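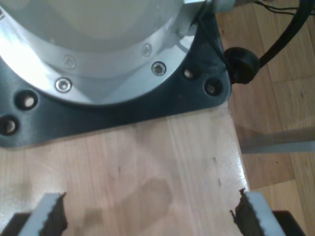 Socket-head screws in a polished collar ring.
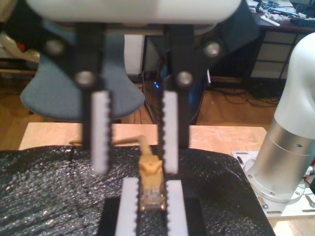
Interview by the features desk, Trondau

Edeltraud Hinrichs keeps her shoes by the back door, and she had them on before the coffee was finished. At 78 she still walks the old towpath between Trondau and Berimel most mornings, and she would rather talk outside.

Hinrichs ran the lock at Plirkar for 17 years. Her father had it before her. The lock closed to freight when the gravel pits at Berimel shut down, and after that there was little to do except open the gates for a few pleasure boats in July.

"People think it was lonely," she said. "It was the opposite. You had every skipper on the canal in your kitchen at one time or another. They wanted coffee, they wanted to use the phone, they wanted to complain about the last lock."

The work started at 5:30 in the morning. In summer the boats would already be waiting, and the rule was first come, first served, though she admits she bent it for anyone with small children on board. In winter she broke the ice along the gates with an iron bar that had been her father's. She still has the bar. It props open the shed.
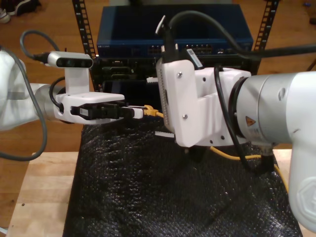 What she remembers best is the water level. She wrote it down every morning and every evening in a school notebook, and kept doing so for a year after the company stopped asking for it. "I didn't know how to start the day without it," she said. "I went out, I looked at the board, I wrote the number. Then I could have breakfast."

The notebooks are now with the Kleinschmidt archive, which took them along with the toll books and a box of letters. Hinrichs was glad to have the shelf back. She kept one, from the year of the big flood, when the water came up to the second step of the house and stayed there for 7 days.

"We moved the hens upstairs," she said. "My mother never got over that. The water she could live with."

Asked whether the canal should be reopened, as the town has discussed, she took some time to answer. The gates at Plirkar would have to be replaced, and the basin at Berimel has silted up so badly that reeds grow in the middle. She has seen the plan, which allows for 1,000 boats a year, and she thinks that is too many for the lower stretch.

"The banks there are only clay," she said. "You send that many boats through with motors, and people who don't slow down, and you lose the path. I told them so. They wrote it down, at least."

She would like to see the footbridge fixed first. It has been closed since the spring, and the detour to the bakery takes her along the main road, where there is no sidewalk — "and the trucks come past your elbow."

On the way back she stopped at the lock house, which has new owners and a blue front door. She knows them a little. They asked her once how to keep the cellar dry, and she told them to leave the small window open from April on and to store nothing on the floor.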